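Brellgate tenants get longer to return storage survey

July 2019

Tenants of the Brellgate flats have until the end of September to tell the building manager how much storage they need, after many of them complained that the first deadline was too short.

The survey was sent to all households by Fleseo, the company which manages the three buildings on Uvach Street. It asks if tenants want to keep the built-in cupboards in their flats, or if they prefer to have them taken out and receive a locker on the ground floor instead. The first deadline was only two weeks after the letters arrived, and for families who were away on school holidays this was not possible to meet.

Fleseo said in a notice at the mailboxes that it had received 60 answers before the first date. It did not say how these answers were divided between the two choices. The company also said that no cupboard will be removed from any flat before the survey is closed, and that tenants who have already answered may change their answer in writing.

The question of storage is an old one at Brellgate. When the buildings were opened, each flat had a right to a space in the basement. The basement was closed after water came in during two winters one after the other, and the tenants had to carry everything upstairs. Since then prams, bicycles and winter tires are often left in the hallways, and the fire inspector has written to the company more than once on this matter.

Under the new plan, the former laundry room on the ground floor of the middle building would be changed into a locker room. The washing machines were already moved to the east building last year. The lockers would be of two sizes, and each one would have its own key. A tenant who chooses a locker would pay a deposit of $60, which is given back at the end of the lease. There would be no monthly charge for the first five years. What the charge will be after this period is not written in the letter, and several tenants have asked for it to be made clear.

The cost is also discussed. According to the letter, the average price of a full replacement of the cupboards in one flat is $3,315, and a repair of the existing ones, with new hinges and handles where they are needed, is $2,159. Fleseo has said it will pay for either work from the building fund and that rents will not be raised for this reason during the present leases. It has not made the same promise for leases which are signed later. 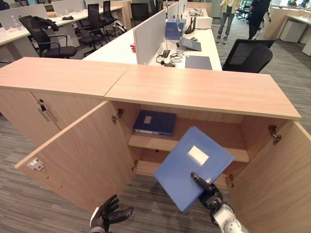
Chia-hao Hsueh wrote to this website that the survey puts the wrong question. "A locker downstairs is good for skis and suitcases, but I cannot go down with the elevator each time I need a towel or a pot," the letter says. "Why must we choose one or the other? Many of us would be happy with a smaller locker if we could keep what we have in the flat." The same letter asks that older tenants on the upper floors should be visited in person, as the form is only available online and in the office, and the office is closed at noon.

Fleseo answered that paper forms will now be left at the entrance of each building, with a closed box where they can be returned. Forms in French, Mandarin and Punjabi will be added during the summer. On the question of having both a cupboard and a locker, the company said it would first look at how many lockers remain when the survey is finished. Flats with two or more children would be considered before the others.

A similar change was made three years ago at the Liao Building, on the other side of the park, which is managed by a different company. There the tenants were given lockers and also kept their cupboards, but the locker room was smaller than planned and a waiting list had to be opened. The list still exists. Some tenants of the Liao Building share one locker between two households, and this is allowed if both names are on the agreement.

Tenants at Brellgate have asked if sharing would be permitted there too. The company has not yet decided.

There is also the matter of the hallways. The notice reminds all tenants that nothing may be kept on the landings or under the stairs, and that this rule stays in force while the survey is open. Bicycles can be put in the covered rack behind the east building at no charge. Prams may be left inside the main door until the locker room is ready, if they are folded and do not stand in front of the mailboxes. Tires must be kept inside the flat or with a garage.

If the plan goes forward, work in the former laundry room would start after the survey results are posted, and the side entrance of the middle building would be closed during this time. Tenants who use a wheelchair or a walker will be given a key to the service door, where there is a ramp. Requests for this key can be made at the office now.

An information evening will be held in the common room of the west building before the new deadline. The date will be posted in the elevators. Questions may be sent in advance to the office in writing, with the flat number and a telephone number, and they will be answered at the meeting or by mail.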